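A smaller kitchen, and what I did with it

We moved in October, from a house with a proper kitchen to a flat with a narrow one. The new kitchen has 3 cupboards, one of which is taken up by the boiler. I had read plenty of advice on small kitchens before the move and most of it told me to buy things. I bought very little and have ended up with a room I like cooking in, so I thought I would write down what changed.

The first job was the food itself. I had been keeping enough dried beans and rice for a family of eight. We ate our way through the beans before the move and I now buy rice in 500 gram bags. It costs slightly more that way. I have stopped finding weevils.

Fruit and vegetables that don't need the fridge now live on the table, in whatever bowl is free. I cook what I can see. A chayote at the back of the fridge gets forgotten until it sprouts, but one in front of me at breakfast gets sliced into soup by the evening. 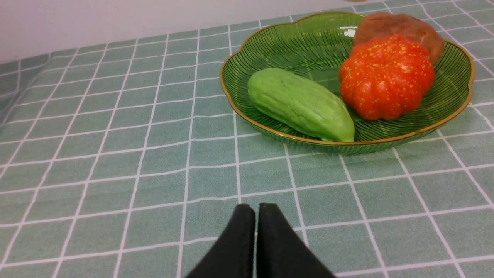
Nam-gil Jeon

The second job was pans. I owned eleven and used four. The ones I kept are a heavy frying pan, two saucepans and the big Brekell stockpot that was my aunt's. The Brekell takes up most of a shelf on its own — I did think about letting it go — but I make stock in it every other week and nothing else I have is deep enough. The rest went to my neighbour's son, who was setting up in his first flat and had one pan with no handle.

Baking tins were harder. I bake perhaps once a month, mostly a plain loaf and now and then a sponge when someone has a birthday. I kept a loaf tin and one round tin, and when I need a second round tin I bake one layer after the other. It takes longer and the first layer has cooled by the time the second comes out, so the icing goes on sooner.

I gave away the Wuder food processor as well. It was a good machine but it had five blades in a box of their own, and I was only using the one. A box grater and a knife do the same work. Grating 200 grams of carrot by hand takes me 2 minutes, and I used to spend longer than that washing the processor.

Cloths have turned out to matter more than I expected. There is no room for a draining rack beside the sink, so washing up gets dried straight away and put back. That means a lot of cloths. The smooth cotton ones I had for years just push the water about. Waffle weave is much better, as long as you wash it a couple of times first and leave out the fabric softener.
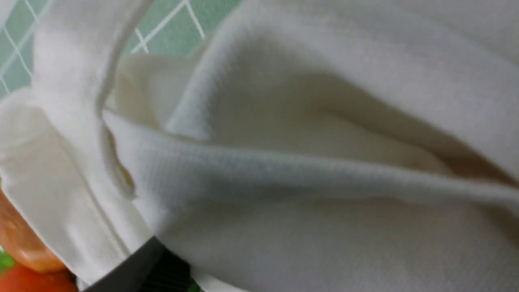
Waffle weave, the only sort I buy now.

I wash them at sixty with the towels and dry them on the rail over the bath. They shrink a bit the first time. Mine came from Kwon, the household shop on Clisau Road, which also sells loose pegs and single light bulbs and is worth a visit if you are nearby. It shuts for lunch.

Still to sort out: the spice jars, which are in a shoebox on top of the fridge, and the recycling, which is in the hall and gets kicked. I would also like a hook for the colander. The wall above the cooker is solid brick and my drill isn't up to it, so that will wait until my brother visits with his.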